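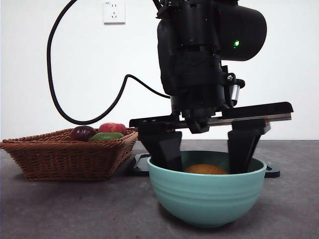 Yee-man Hung
Owner and head teacher, Famell Cooking School

Hi, I'm Yee-man! If you've landed on this page you're probably wondering who's going to be standing next to you while you chop, so let me tell you a bit about us.

I grew up over my aunt's noodle shop and swore I'd never work with food. I did payroll for a shipping company instead, for longer than I like to admit, and every Friday I'd have coworkers over and feed them. After a while they started asking if they could come early and help. Then they started bringing friends (and their friends brought wine), and my kitchen was simply too small for it. So I signed a lease on the old Morance shoe store, ripped up the carpet, and put in three stoves I bought from a restaurant that was closing down.

Our first class was dumplings. Eight people came, two of them were my cousins, and the pleats were terrible. We ate every single one.

The name gets asked about a lot. Famell was the name painted on the side of my aunt's delivery van when she bought it. She never painted over it, so all her customers called her Mrs. Famell, and she answered to it. I liked that.

Hanane Bouzid joined me the second year. She came in as a student, took my knife skills class, and afterward told me very politely that my bread was bad. She was right! She teaches all our baking now, plus the Moroccan series, and she's the reason we have a proper oven. If you take only one class with us, take her flatbreads. You'll go home with flour in your hair and a stack of msemen wrapped in a towel.

Classes are small. We top out at 30 for the big holiday evenings, but a regular weeknight is closer to a dinner party, and you'll cook everything yourself from start to finish. I don't do demos where you sit on a stool and watch me be clever. You'll get your own board, your own burner and an apron that has been washed many, many times.

You don't need to know anything before you come. We've had people who'd never cracked an egg, and we've had a retired pastry chef who wanted to learn fried rice. Our oldest student so far is 91 and she has strong views on soup, most of which I've stolen for the Sunday class.

We do kids' classes in the summer and again from September, after school. Teens get their own group because they asked for one. We also do birthdays, office nights and the occasional engagement party, and for those it's best to write to me well ahead so I can talk you through menus.

A few practical things. There's parking behind the building, through the alley next to Liu Hardware. The side door has no step. Tell us about allergies when you book, please, and tell us again when you walk in. If you have to cancel, call me and we'll move you to another night without any fuss.

Want to know what's coming up? The class list goes out by email at the start of each month, and I write it myself, so expect a recipe and some rambling. Come hungry, wear shoes you can stand in, and bring a container for leftovers!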